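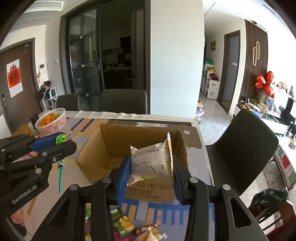 **School funding and social policy – handout 4**

10/28/18

Last week we covered how a school's basic budget is set. These notes deal with help towards the cost of getting to school.

**Who qualifies**

In the Moreck case study, the council pays for travel if a primary pupil lives more than 2 miles from the nearest suitable school. Families on a low income can also apply for a yearly grant of £300 per child. Applications close in July and late claims go to the back of the queue.

**Take-up**

- Moreck has around 2000 pupils who could claim.
- Last year 351 did so.
- Take-up was lowest in Tamiru, where the form had to be handed in at the council office.

Note the difference between an entitlement and a grant – the first must be paid to everyone who meets the rule, while the second can run out.

**For the seminar**

Read the Cusex report, sections on rural schools only. Come ready to say whether the money should go to families or straight to schools, as in the Zusik scheme. Bring a page of notes. The essay title will be given out at the end of the session.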